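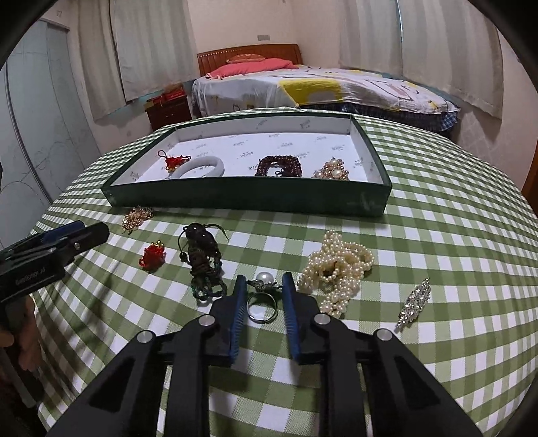

Jewelry on the green-and-white gingham, with a box lid doing duty as a tray.

Against the Jewelry Organizer

Every September the catalogs start up again about getting your jewelry under control, and this year they've begun early. The one on my desk comes from a firm called Jallby and offers a velvet-lined cabinet with 31 compartments for $460. There is a smaller version, the Femlow, for $113. Both promise "a home for every piece." I have read the copy twice and I'm still waiting to hear what my bracelets were suffering from.

I don't trust the idea that small things need to be kept apart. The argument is that pearls scratch, chains knot, and stones rub against each other. Some of that is true. Pearls are soft and I wouldn't store them loose under a rhinestone brooch for ten years. But the cure for that is a cloth bag, and a cloth bag costs next to nothing. The cabinet is selling something else, the feeling of being a person who opens a drawer and sees earrings lined up like teeth.

My friend Nipon Rungrueang bought one of these things and used it faithfully for 18 months. Then she noticed she was wearing the same two pieces every day, the ones she left in a saucer by the sink. The rest had been filed. You don't reach for what you've filed, any more than you reread your tax returns.

What I'd put up against the cabinet is a tablecloth and the lid of a box. Spread it all out once or twice a year. Put the few things you care most about in the lid and leave the others on the cloth where you can get at them. 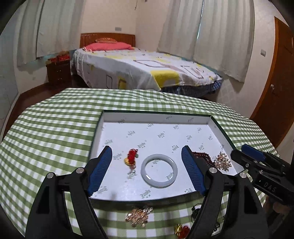
Do it in the bedroom if there's a table there, so you can hold things up against the clothes you'd wear them with. A jade bangle looks like nothing much in a velvet slot. Laid flat on white it has some color to it, and you remember that it goes with gray. A red tassel charm isn't even jewelry by the catalog's rules, and I have yet to find the compartment meant for one. Same with a brooch that has bits dangling from it. Brooches in general are badly served by these cabinets, which seem to be designed by people who own rings and nothing else.

Itsuki Shibata, who reads these columns before they run and likes to argue, told me I was being unfair. His mother has had a proper case for decades and can find any earring in the dark. Fine. I believe him. I'd also point out that she had the earrings first and bought the case to fit, and the catalogs would like us to go about it the other way, buying the compartments and then feeling bad about the empty ones.

Pleltoment, the shop on our main street, will sell you a stackable tray and then a second one to stack on it. I asked what happens when you have more necklaces than hooks. The answer was a third tray.

I kept a good stiff box lid from a present last winter. It is a bit worn along the rim now. It holds what I wear, and when it gets too full I take something out and give it to my niece.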